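Breakfast Habits, handout 4: portion size

Hi all! I've pulled my notes together from the Brirnska reading, and I still love this chapter (sorry, I know I go on). It starts with dishes, so we will too.
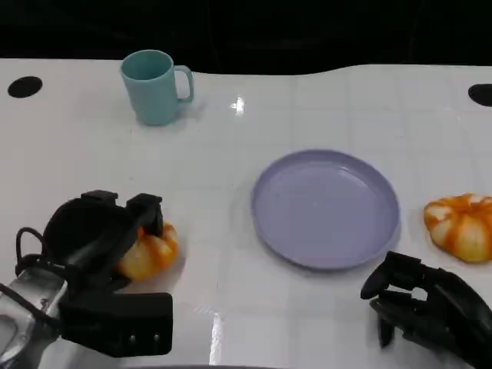 Teal mug and lavender plate on a white table.

The authors had 200 adults keep a food diary through October, and 92 of them changed their plate size halfway. Write down your own guess before you read the results!

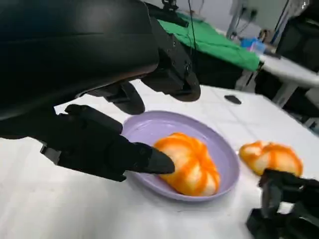
Then compare it with the Ola diaries, which ran for only 37 days and skipped snacks altogether. I'd trust those a bit less. 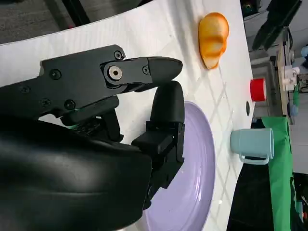 By the edge of the white tabletop.

For homework, log one breakfast and one snack, drinks included. 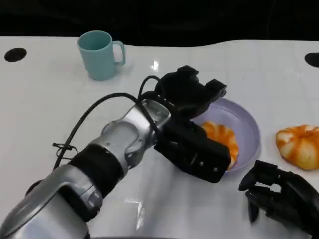
Do I have to weigh my food?
A rough guess in cups or slices is fine for this course.

We use cookies to improve your visit. Accept | Settings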